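Voie verte de Piltdale

Temps de lecture : 4 min

La voie verte de Piltdale est un itinéraire réservé aux piétons et aux cyclistes qui relie le centre de Piltdale à la rive nord de Tulside. Elle emprunte sur la plus grande partie de son parcours l'emprise d'une ancienne ligne de tramway et franchit la rivière par la passerelle Coetzee, longue de 368 mètres.

Tracé

L'itinéraire part de la place du Marché, longe les anciens entrepôts puis rejoint la berge par une rampe en lacets. Le revêtement est en enrobé jusqu'à la passerelle, en sable stabilisé au-delà. La largeur utile est de 4 mètres, sauf sous le pont ferroviaire, où cyclistes et piétons partagent un passage plus étroit – le seul point où il est demandé de mettre pied à terre.

À Tulside, la voie débouche sur un parking relais équipé de 150 places pour vélos. Un atelier associatif y prête de l'outillage à main pour les petites réparations.

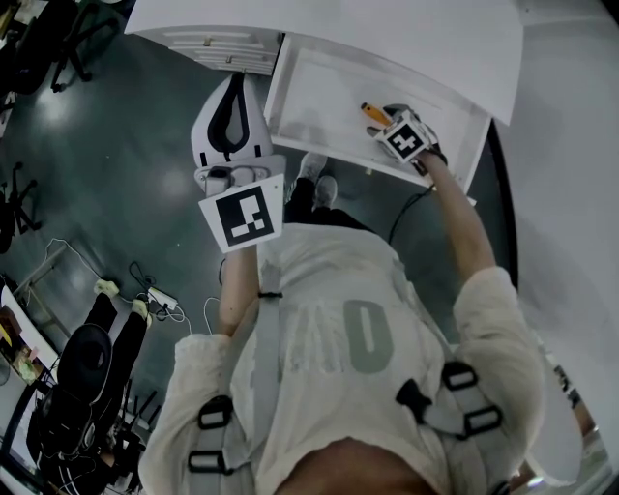

Passerelle Coetzee

La passerelle remplace un bac à câble. Son tablier métallique repose sur des piles en béton et ménage deux belvédères côté aval. L'éclairage est intégré aux garde-corps et son intensité baisse après minuit. Les trottinettes électriques y sont admises à allure réduite ; les cyclomoteurs sont interdits.

Le dernier tronçon, entre la passerelle et le parking relais, a été ouvert le 4 juin 2023. Jusqu'alors, les usagers devaient rejoindre la route départementale et la suivre sur l'accotement.

Exploitation et critiques

L'entretien est assuré par le syndicat de transport Pimasis, qui ferme la passerelle une nuit par an, en septembre, pour l'inspection des appuis. Les riverains de la berge ont contesté la suppression de 198 places de stationnement. Des associations de cyclistes regrettent de leur côté l'absence de liaison avec la gare de Tulside – inscrite au projet initial, puis reportée.

Partages : 4 | Commentaires : 0

Ce site utilise des cookies pour mesurer son audience. Accepter | Refuser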